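Search this diary... Go

May 19, 2022
by Zoi Theodorakopoulos

Last updated: October

I went to the police station in Cliverholm this morning to make my report about the apartment. I have put it off for nine days. I was ashamed, and I also thought that my English would fail me at the desk, as it does when I am angry. It did not fail me. The officer was a young woman with a cold and she let me finish every sentence.

I will write down the facts in order, as I did for her, so that I have them in one place.

I saw the apartment on the internet on a Sunday evening. Two rooms on Wodcombe Street, second floor, with a small balcony, heat included. The man called himself David. He wrote very polite messages. He said he was working abroad until the summer and that his cousin could show me the place, and the cousin did show me the place! This is the part that my brother does not want to understand. He keeps saying, "You paid for a thing you did not see." I did see it. I stood in the kitchen and opened the cupboards. The cousin had a key and he knew where the light switch for the stairs was.

I paid the first month and the deposit together, 1,372 dollars, by transfer. I got a contract with a signature and a stamp. On the day when I should get my keys I waited on the steps with two suitcases for 90 minutes. Then a man came with a toolbox, and he was the owner.

His name is Otis Brannigan. At first he thought that I was there to steal something, and I thought the same about him. We spoke very loudly for a while. When I showed him the contract he sat down on the step next to my suitcase and said a word I will not write. He had rented the apartment for three nights to a visitor, for a family wedding, he was told. The visitor was the cousin. I was the third person to come with suitcases.

The officer asked if I had saved the messages. I had saved all, and she printed them. The printer was slow and we both looked at it. She asked why I did not find it strange that he wanted the money the same day. I told her that in my experience everybody wants the money the same day. She wrote that down too, I think.

The bank says that a transfer I made by my own hand is not a theft. I called twice. The first person was kind and the second person read to me from a paper. They have opened a case anyway and I have a case number, which I copied on the inside of this cover and also on the calendar in the kitchen.

After the station I walked to Andreadis for coffee, and I sat in the back where it is dark. Somebody had left the newspaper open on the article about the scam. They wrote that "several victims, mostly foreigners" had lost money. Under the article on the internet there are over 400 comments. I read them on my phone, which was a mistake. One person says we should learn the language first. One says that he would wait for the cousin with a baseball bat, and 65 people liked this. A woman wrote that her son lost a month of salary in the same way and that he was born here. Her comment had only one answer and it was about politics.

I wanted to write something under it. I wrote four sentences, corrected the grammar, and then deleted them. Maybe I will write to the woman only.

Mr. Brannigan called at six. He has changed the lock and he gave the police a copy of the booking. He asked if I have a place to sleep. I have my cousin's sofa (a real cousin). He said that if I still want the apartment he will not ask a deposit from me, but I don't know if I can go up those stairs again and feel nothing. I told him that I will think until Saturday.

I must buy stamps tomorrow, and ask for the contract back if they do not need the original.
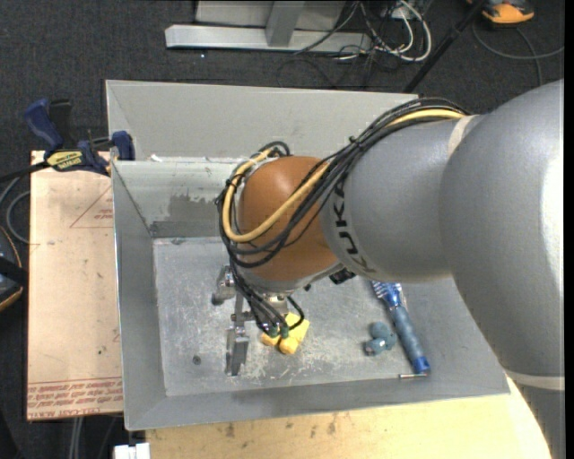
Julby, October

I read this entry again today and I want to add what happened. I did not take the apartment. I rent a room here in Julby, above a pharmacy, and I paid for it in an office with a receipt and the owner's identity card on the table between us. She laughed at me a little but she showed it.

The police found the cousin in the summer. He had tried the same thing with another apartment, and the neighbor there knew the owner and called. I was asked to look at six photographs. I knew him at once by the ears. "David" they did not find, and the officer thinks it was probably the same man with a second telephone.

The bank returned half of the money and sent a letter that says it is not obliged to do so. For the other half I can ask the court, if he is found guilty and if he has anything. I filled in the form and Mr. Brannigan signed as a witness. The hearing has been moved two times already. I still have to ask for the morning free at work when they send me the new day.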